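Okay, budget thread! We're planning our second two-arm bench at Vukbridge and I've been living in a spreadsheet since February. A few people asked how we're splitting the money, so I'm dumping it all here while it's fresh. Long one, get a coffee.

1/ Starting point: we have one bench that folds cardboard blanks and puts small stuff in the boxes. It's busy all day. Every project wants time on it and the bookings have become a bit of a fight. So, second bench. I'm so excited about this you have no idea.

2/ First thing I'd tell anyone: the arms are the line everyone looks at, and they're the easiest line to fill in. You get a quote, you type the number. The trouble is all the other rows. My first draft had four rows. The current one fills two screens.

3/ We got quotes from Motalard and Sonent. Motalard was cheaper per arm, Sonent included the power supplies and a spare gripper. Once I put them side by side with everything added in, the gap was $336. For a whole pair! I'd been treating it like a huge decision for three weeks.

4/ We're leaning Sonent, mostly for the spare gripper and because their lead time is shorter. Motalard were lovely to deal with, though, and they answered a very dumb question about mounting holes at 9 pm.

5/ Frame. I went back and forth on a welded stand versus aluminum extrusion, and extrusion won easily. You will move things. We've shifted our crossbar more times than I can remember and every time it was an Allen key and a bit of swearing. Welded would have meant a new stand.

6/ Ostrowski cut our extrusion to length last time and they're doing it again. $900 for the frame, brackets and feet, delivered. You can save money cutting it yourself if you own a decent saw. We don't, and our ends would be crooked.

7/ Tabletop and wall panels: $180. Plain, pale, nothing fancy. I priced up a much nicer surface and then remembered it gets box blanks and markers dragged across it all day.

8/ The bench job we're costing everything against is this kind of thing: a flat die-cut blank, a set of coloured markers, box gets folded, markers go in. If the second bench can do that job, it can take half the bookings off the first one.

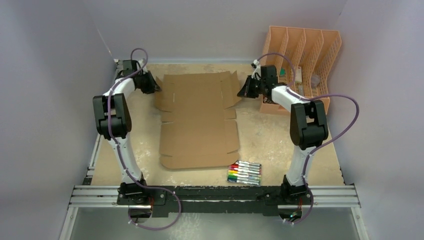

9/ Do you need to buy both arms at the same time?
If your task needs two hands, buy the pair together. Matching units ship together, you set them up once, and you don't end up with two slightly different versions a year apart. If one arm can do the job, start with one and leave room on the crossbar.

10/ Cables! Give them their own row. Long enough to follow the arm through its whole reach with slack left over, plus a bag of cable ties, plus spares. We put "misc" on the first budget and misc got eaten by cables before anything else had a chance.

11/ Consumables are the row I'm proudest of. Cardboard blanks wear out. The folds go soft, the tabs tear, and after a while you're testing on something that behaves more like cloth than a box. We go through more than 3,000 blanks a year, so now they're bought in bulk and the cost sits under running costs where it belongs.

12/ Also in running costs: replacement gripper pads, markers (they walk off, I have my suspicions), and somewhere to keep the bits. A cheap desk organizer is fine. Buy it, put it in the budget, feel organized.

13/ Things I forgot in draft one, in the order I remembered them: an extra power circuit, lighting, a proper emergency stop for each side, shipping insurance, a chair. Yes, a chair. Somebody has to sit at this thing.

14/ People time. We set aside two weeks for assembly and setup on the first bench and used four. I've put in four this time and I'm hoping to look like a genius when it takes three.

15/ Someone in my replies asked about leasing. We looked! At our size the lease came out higher by the end of the second year, and you can't drill into anything. If you only need a bench for one season, it's worth running the numbers.

16/ Where it's at now: arms quote is good till the end of the month, frame drawing is with Ostrowski, panels can wait. I still have to sort out which wall gets the new circuit, and that depends on the landlord, so wish me luck.

17/ Happy to share the blank version of the spreadsheet if it'd help anyone. It's ugly but all the rows are there, including the chair. Tell me what I've missed, because there's definitely something!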